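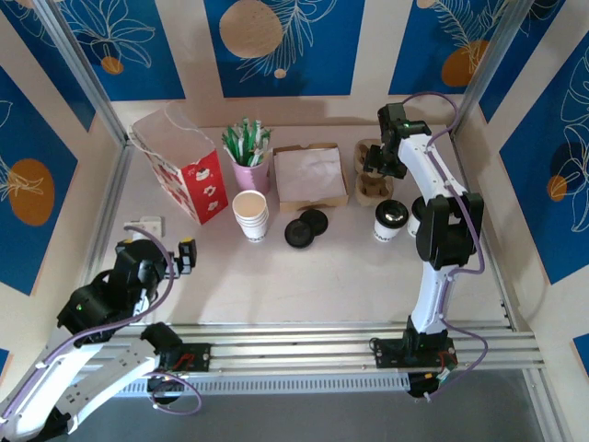 Leaves, flowers and orange-tan circles on blue panels.

How to Keep a Prayer Journal When You Are Bad at Keeping Journals

I own eight prayer journals. Seven of them contain a beautiful first page, dated, in my best handwriting, promising the Lord that this time I mean it. The eighth is the one I use, and it's a spiral notebook with a coffee ring on it. What follows is how I got from the first kind to the second.

What you need

A notebook you wouldn't mind ruining. A pen. A Bible within arm's reach, in whatever translation you'll open. Leave the stickers and the highlighters in the drawer. I spent one whole April color-coding the Psalms and prayed maybe twice.

Step 1. Pick a time you already sit down

Don't plan to get up at five. You have met yourself. Find a stretch when you're already in a chair: first coffee, the school pickup line, the bus. Mine is the parking lot at work in Vakdale, with the engine off and the radio off, before I've had a chance to be annoyed by anyone. Start with four minutes. If you go over, fine.

Step 2. Write one line of what's true

"Lord, I'm worried about the rent." "Lord, I don't feel like doing this." He has heard worse, and a good deal of it is in the Psalms. Read Psalm 13 if you think you need to tidy up your mood before you come in. David opens by asking how long God plans to forget him.

Step 3. Copy out a verse by hand

Keep it short. I went through Philippians this way at a pace a snail would call relaxed. When a word snags you, underline it and write down why. If nothing snags, close the Bible and go on to the next step. Some mornings it's just copying.

Step 4. Ask for something, by name

"Bless everyone" was my go-to for years, and I could never tell whether it had been answered. Now I write the person and the thing: Sushil's knee, my sister's interview, patience with the man upstairs and his drums. Leave two blank lines under each one. You'll want the room.

Step 5. Go back and read

Once a month, turn back through the pages and fill in those blank lines. Some get a thank-you. Some get "still waiting," and I have one that has said "still waiting" so many times it needed a second page. Write down the no's as well. Arsen Maksymiv, who led our Bible study for years, used to tell us that a journal with only the yeses in it was an advertisement.

When you miss a day

You'll miss a day. You'll miss a couple of weeks and find the notebook under the passenger seat with a french fry in it. Don't go back and fill in the empty dates, and don't buy a new notebook (see above, journals one through seven). Turn to the next clean page and do Step 2. "Lord, it's been a while" counts as your line.

If you share a house with curious people, initials work fine. My kids cracked mine in an afternoon, so I now keep the notebook in the glove box under the tire gauge.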